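# Eating in bed for some weeks, how to protect the sheet and mattress?

**Kirnier**

Hello all. In July my mother will stay with us after a hip operation. The doctor says she must be in bed for most of the day in the beginning. She likes to prepare food and she gets bored very fast, so I want that she can do small kitchen work in the bed, such as sorting fruit, picking leaves from greens, peeling a carrot. She will also eat there.

My problem is the bed. It is a large one with white sheets, and the mattress is new. I am afraid of juice, mostly from plums and berries. I have bought a waterproof mattress cover from Emedix, but it is under the sheet, so the sheet itself is not protected. I wash at 100 degrees only when I really must, because it is bad for the cotton.

What do you put on top? A tablecloth, a towel, plastic? And is one tray enough, or do the plates stand badly on a soft mattress? The bed table with legs is not possible for us, she finds it too high and it presses on her side.

*602 views*

---

**Iduvano**

Just use a towel. Big one, dark color. We did it like this for years and the mattress is fine.

> **Kirnier:** Thank you. But a towel lets the juice go through, no? I tried with a glass of water and the sheet was wet after a minute.

> **Iduvano:** Then use 2 towels.

---

**Bansal**

I took care of my father at home for more than 2 years, and he also wanted to help with the food, so I have tried most of these things. I write what worked for us, maybe it is useful.

**First layer.** Leave your waterproof cover where it is, under the sheet. It saves the mattress, and this is the expensive part. For the sheet you need something separate that you can take away when the work is finished. It should not stay there for sleeping, because it is hot and it makes noise when the person turns.

**Second layer.** I use a thin plastic sheet, the soft kind, in a color. A clear one I could not see well on white bedding, and one time I pulled it away with a cup still standing on it. It does not need to be flat. If it has wrinkles, small drops stay in them and do not run to the edge. But please keep the plastic away from the pillow and the face, and fold it together after every use. If your mother wants to get up, remove it first. Plastic on cotton is slippery under the hand.

**Tray.** Take one with raised sides for everything that rolls. Oranges, plums and small apples go directly in the tray, without a bowl. A bowl on a mattress falls over when the person moves a leg. A dark tray is also more practical, because you do not see every stain on it.

**Plates.** For greens and for a carrot a plate is okay, as these things do not roll so much. Choose shallow and wide plates, not light paper ones. They will always stand a little crooked on a soft bed, and for dry food this is no problem. Soup I would never put on the bed without somebody holding it.
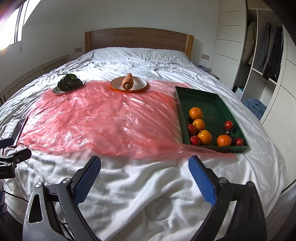
I also keep the fruit and the vegetables apart from the beginning. The greens often bring sand and water from the shop, so I shake them over the sink before they go to the bedroom. The fruit I wash and dry completely. If everything arrives dry, most of your problem is gone already, and the plastic has only to catch the peels.

About peeling: for carrots I gave my father a peeler and no knife. With oranges he used his fingers, and I put a second small plate for the skins. Plums with stones we ate at the window in the chair, when he could sit again. The juice of dark plums is the worst one for white cotton. If it happens anyway, put cold water on it immediately and do not rub. Soap comes later. With this I almost never needed the very hot wash.

One more thing – the place of the tray. Put it on the side of the good hand, near enough that she does not need to turn the hip. Ask the physiotherapist what movement is allowed, because this was different for my father and I can't say it for your mother.

> **Kirnier:** This is very helpful, thank you. Do you wash the plastic or throw it away?

> **Bansal:** I wiped it with a wet cloth and a drop of dish soap, then hung it over the shower. One sheet lasted for us a few months. When it begins to have small holes, take a new one.

---

**Emilane**

We have a wipeable tablecloth with fabric on the back side. It is heavier than plastic and does not slide, but it has to be cut smaller for the bed. For somebody who eats in bed every day I find it nicer. For sorting vegetables the plastic from the answer before is enough.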